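4.2 Who opens the bag: returns and the problem of the unstated reason

Most of the literature on mail-order returns assumes that customers know why they are sending something back. Our survey asked them, and the assumption did not survive the first page. Of the 3778 return slips we coded from Kineo and Dosley, both mid-size clothing sellers, the box marked "other" was the most popular answer by a comfortable distance. The space beside it, where the customer is invited to explain, was mostly left blank. Those who did write something tended toward the philosophical ("not me") or the accusatory ("you know why").

It would be easy to blame the form. Dosley offers 9 reasons for a return, among them both "too small" and "smaller than expected," a distinction that its own staff could not explain to us in two separate interviews. Kineo offers 7, and its customers picked "other" nearly as often. Shortening the list, a remedy that earlier studies recommend with some confidence, seems to buy very little.

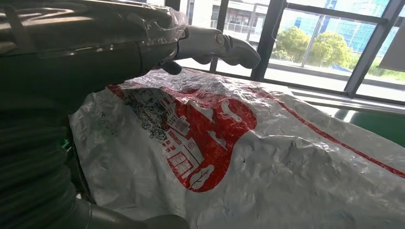 A second explanation is that people fill in the slip last, at the kitchen counter, with the tape already in one hand. Several respondents told us they had sealed the bag first and then had to cut it open again to put the slip inside. By that point they were no longer thinking about the fit of a sweater. We call these tired answers, and they pose a real difficulty for any seller that plans next season's sizes around them.

The sellers know this, up to a point. Kineo's planning office discards every "other" before the numbers go upstairs, so the monthly report describes a calmer and more decisive public than the one that shops there. When we asked what share of slips remained after this cleaning, we were told that the report was based on 100 percent of valid responses — a sentence that is true and of no use whatever. 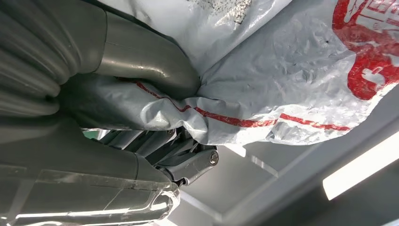 Tuncer, a smaller firm that sells mainly scarves and belts, dropped the slip altogether in March and now asks for a reason by email a week later. Replies are few, but they are long, and they often contradict what the same customer had written on paper the year before. A belt once returned as "wrong color" became, on reflection, a gift from a sister-in-law. We doubt that any list of boxes would have caught that.

For the remainder of this paper we therefore treat the slip as a record of mood and the email as a record of motive, and we do not combine them. Skemar, whose return form we discuss next, combines them.

Figure 3. Mailer bags and an open crate on a tabletop. 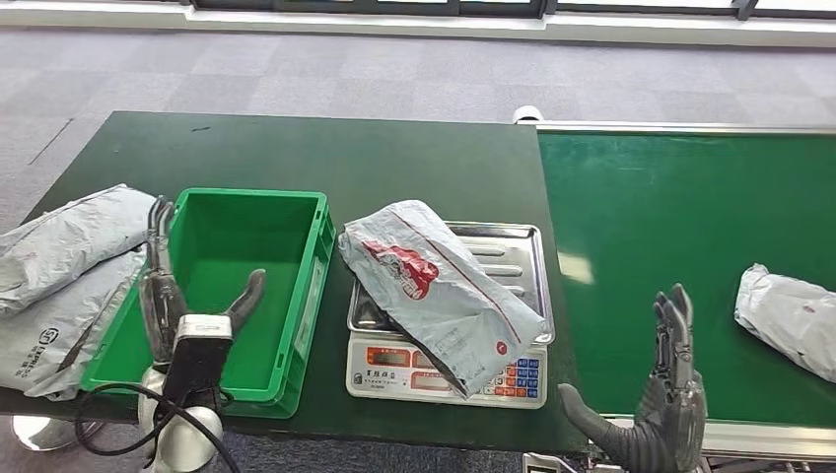

4.3 The Skemar form

Skemar prints its return form on the back of the invoice, where many customers never find it. Those who do are asked to rate their disappointment on a scale with no labels at either end. We coded the answers anyway, treating the higher numbers as the unhappier ones, and later learned that the firm's own two offices read the scale in opposite directions.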